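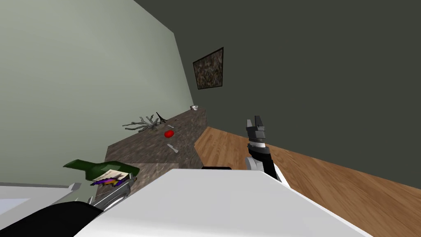
sim kitchen, head cam. left hand in by the bottle, right one parked open

Teleop demos in sim - what do you do with the arm you're not using?

kelpnoodle
16 August 2026
Recording bottle demos for Takagi (two arm setup, remote control, sim only for now). Left hand does the work, right just hangs out over the floor with the gripper open. 26 demos so far and the policy wiggles the right arm in every rollout. Not a lot. Enough to be annoying. Do I lock the right arm while recording or leave it live and just try to hold still?

Also the bottle's on its side at the near end of the counter, with the little colorful package right by it, and my left hand keeps wanting to come in from underneath. Anyone got a better approach?

dropped_frame
lock it. next question

mossback77
Don't lock it!! Locked arm in training = zero variance on those joints, then first time anything bumps it you're way off the data. Leave it live, rest your elbow on something.

dropped_frame
its sim. what's going to bump it

mossback77
His own left arm. Ask me how I know. Lost most of a December batch to exactly that, 225 demos, had to redo them.

kelpnoodle
ok so here's what the right wrist cam gets. this is what worries me more than the wiggle tbh

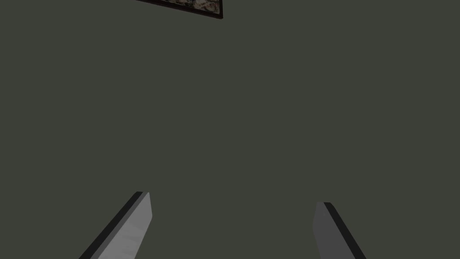
right wrist cam. wall, bottom bit of the picture, fingertips

plumbline_ok
So that camera is giving the policy nothing about the task. Drop it from the inputs. We had the same with Carer, the idle wrist view turned into a sort of clock - policy was reading arm drift off the picture edge on the wall to guess how far along it was. Took ages to find.

kelpnoodle
huh. that might be my wiggle

dropped_frame
or, hear me out, lock the arm

plumbline_ok
Locking fixes the symptom until he wants a two hand task. Then he needs that view back and has no usable data with it.

tinroof
Disagree w/ dropping the camera. Park the right arm somewhere it can see the counter, then it's useful even idle. Facing a blank wall is the real problem here. We park ours palm toward the work, same pose every time, give or take. I nudge it a bit on purpose between demos so it isnt identical.

mossback77
^ this

kelpnoodle
fair. and the left wrist view, this one I'm happier with
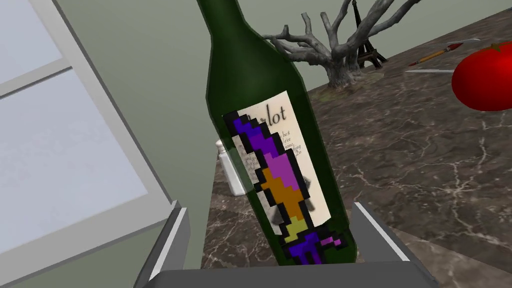

wrist cam on the bottle, fingers either side of the base

tinroof
Much better. Label facing the camera, tree and tower behind for context, tomato off to the right. Plenty to work with. How's your grip height though? Looks low to me.

kelpnoodle
low yeah. I go for the fat part becuase the neck slips on me

dropped_frame
fat part is fine. check your friction settings before you change how you demo

mossback77
Low is ok if you're only lifting. If you want to pour later you'll hate it. Come in at the middle of the body, slow down for the last bit, wait a beat before you close. The pause matters more than people think - if you close while still moving the policy learns to close while still moving.

plumbline_ok
I'd argue against long pauses. Too many still frames and it just stops there forever. We trim ours.

mossback77
A beat, not a coffee break

tinroof
How many demos are you going for total?

kelpnoodle
plan says 990, split over 3 bottle poses. wrist hurts already

tinroof
Try up to 225 on one pose first, train, look at it. No point doing the whole pile with a bad park pose.

kelpnoodle
ok. redoing the 26 with right arm live, parked facing the counter. will keep the camera in and do one run with it masked so we can settle this. coming in from the side on the left, higher grip

dropped_frame
and one run locked

kelpnoodle
fine. one run locked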